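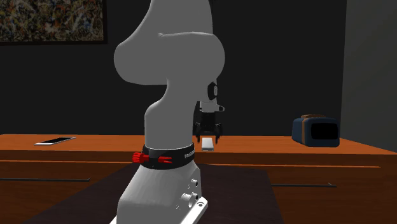 Robot arms learn the bench before they reach it at Prarthorpe repair shop

DROTSTEAD, 27 November 2019. Anyone who has ever sent a tired old toaster or a cracked phone off to be mended may be glad to hear that the people at Jadoon, the small appliance repair firm out on the Prarthorpe road, are still very much the ones doing the mending. What is changing is who does the fetching, the lifting and the setting down, and for a good part of that work the answer is now a robot arm.

The firm has 34 people on its benches and has been bringing in the arms since July, starting with 2 and hoping to add more once everybody is happy with how they behave. Each new job is tried out first on a computer, in a simulated room with a long wooden table and a few everyday things set out on it, and the arm practices there on plain little blocks before anyone asks it to go near a customer's belongings.

Oliwia Rutkowska spent most of her years at Jadoon at the intake bench, and she is now one of the people who sets up those practice rounds (she still keeps her old stool, and says she has no plans to give it up!). She told us the hardest part was learning to slow down and think about things her hands had always done for her.

"I'd pick up a part and put it in the tray and never give it a thought," she said. "Now I have to decide where the fingers come down, how far apart they should be, and what happens if the part is lying a bit crooked. My husband says I've started doing it with the salt shaker at dinner."

Shop manager Naveed Siddiqui said no jobs have been cut, and that 13 of the bench staff have signed up for the same training, which was put together with the help of Mesari, a software outfit in town. They do the lessons on paid time, in the mornings, when the shop is at its quietest and the coffee is fresh. Staff who would sooner stay with their screwdrivers are free to do so, and quite a few have said they will.

Not everyone was won over right away, and Usman Pirzada, who looks after the small motors, was happy to say so. He worried that he would end up waiting on a machine all day long, and in the first weeks he did a fair bit of waiting. The pace has picked up, he said, and his wrists feel better in the evening than they have in a long while, though he does miss walking over to the parts shelves and catching up with people along the way.

That last point came up often enough that the shop has moved its afternoon break so both benches can take it together. Mr. Siddiqui said the next practice job will be sorting small parts into trays, and staff will be asked what they think of it before the arms take it up on the shop floor in the new year.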